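News > Health > Complementary therapies

Massage and reflexology sessions return to Ustbridge clinic

Friday, 8.40am
By Chiến Hứa
Shares: 132 | Comments: 2

Low-cost massage and reflexology sessions are to start again at the Sutter Road clinic in Ustbridge, nine months after they stopped when the previous provider closed.

The new service will be run by Hollus, a practice that already offers shiatsu and remedial massage in Grurine. It has taken a two-year lease on the ground floor and will open four days a week to begin with. Evening appointments will be added if enough people ask for them.

A first visit will last 80 minutes, with time at the start to go through the person's medical history, any medicines they take and what they want from the treatment. Follow-up visits are shorter. Prices have not been published yet, but the practice said it would keep a reduced rate for people on a pension or certain benefits, as the old service did.

About 200 people were on the books when the sessions ended. Their records were not passed on, so former clients will need to register again and fill in a new health form. Paper copies can be picked up from the front desk, and the form can also be done over the phone with a member of staff. 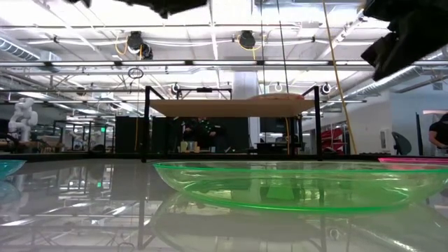
Three therapists will work at the clinic. Two are trained in both massage and reflexology, and the third specialises in massage for people recovering from sports injuries. All three are insured, and their certificates will be on show in the waiting room.

The practice said the sessions were meant to sit alongside ordinary medical care. Anyone who is pregnant, has had recent surgery or has a history of blood clots is asked to speak to their GP or midwife before booking. Therapists may turn down or put off a treatment if they are not sure it is suitable.

Hollus had looked at two other sites in the town before settling on Sutter Road. The building has step-free access from the rear car park and is a short walk from the bus station. Parking there is free for the first two hours. The treatment rooms have been repainted and one has been fitted with a couch that can be raised and lowered for people who find it hard to climb up.

Some former clients have been travelling to Grurine for appointments since the closure, a trip that takes most of an hour by bus each way. Bookings already made at Grurine can be moved to Ustbridge without charge.

Registration opens at the front desk next week and the first appointments are expected in November. The desk is staffed from 9am to 4pm and closes for half an hour at lunchtime. Online booking will follow once the practice has moved its diary to a new system, but no date has been given for that.

A separate seated massage session for carers, held monthly at the library, is not affected and will carry on as before.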